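Wollia Residents' Forum
Board: Services and Amenities
Thread: Proposed change to lunch sittings at the Savau dining hall

Amenities Office
Posted 2nd July
Residents and site staff are advised that the Savau dining hall will move from one lunch sitting to 2 sittings. The first will open at noon and the second 60 minutes later. Each sitting will admit up to 400 persons. The present arrangement, under which all users arrive within the same half hour, has led to queues reaching the east stairs. Written comments may be left in this thread and will be passed to the catering contractor, Teson, before the new timetable is printed.

fernbank_block_c
I should like to record an objection on behalf of several households in Block C. Those of us who collect children from the morning club cannot reach the hall by noon, and the later sitting ends after the club's afternoon session has begun. The notice makes no mention of this. Was the club consulted?

Amenities Office
The club was sent the draft timetable in June. No reply has been received. The office will write again.

ledger_and_lamp
The proposal is sound in principle. The queue is a matter of safety as well as comfort, and the stairs in question are a fire route. I would however ask the office to state how places are to be allotted. If residents may choose freely, most will choose noon and the queue will remain as it is.

tollgate
I do not agree that the queue is caused by the number of diners. It is caused by the tills. Two of them are regularly closed at the busiest time, and the card reader on the third is slow. A second sitting will move the same delay to a later hour. The contractor should be required to staff the tills before residents are asked to alter their day.

ledger_and_lamp
With respect to tollgate, the tills were fully staffed for most of June and the line still stood on the stairs. I use the hall daily.

tollgate
So do I, and that was not my experience. Perhaps the office would publish the till records.

Org Street Tenants
Our association supports the change, subject to the following points. The hot counter must be refilled for the second sitting. The interval between sittings must allow for tables to be cleared and wiped. Persons with limited mobility should be admitted to either sitting without prior booking.

On the second point, members have raised the question of trays more than once. The return racks are placed beside the exit, well away from the far tables, and many diners leave their trays where they sat.
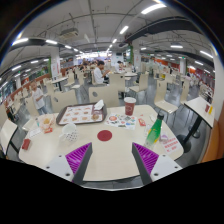

We therefore ask that a second rack be placed at the far side of the hall before the new timetable takes effect. The cost would be modest, and it would spare the clearing staff a good deal of walking in the interval.

fernbank_block_c
I support the request for a second rack, although it does not settle the matter of the club hours. A gap of 30 minutes between the opening times would suit families better than a full hour.

ledger_and_lamp
Thirty minutes would leave no time to clear. The first sitting would still be seated.

Amenities Office
The office thanks contributors. The positions are noted as follows. Allotment of places will be by block, with exchange permitted on request at the front desk. Access to both sittings for persons with limited mobility is agreed. The request for a further tray rack has been referred to Teson. The shorter interval is not thought workable but will be put to the contractor for an opinion.

tollgate
The till records are not mentioned in the above.

Amenities Office
The request for till records has been added to the list.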